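# About Cosau

Hi, I'm Sibel Bilgin, and I run Cosau with my friend Igor Wysocka. We make small online games, the kind you play with your cousins on a Monday night when you should be doing homework (guilty!).

Our first one, Hellville, began as a single haunted street with 6 houses. It has 47 now, plus a swamp, and players keep asking for a bowling alley – so yes, Igor is building the bowling alley.

I do the maps and the outfits, he does the code and most of the grumbling. We read every bug report ourselves, even the ones in all caps.

Next up is Limico, a racing game with delivery carts. We have 183 testers signed up and there's still room, so drop us a note if you'd like to crash a few carts with us. 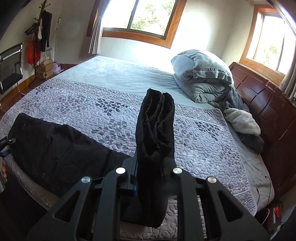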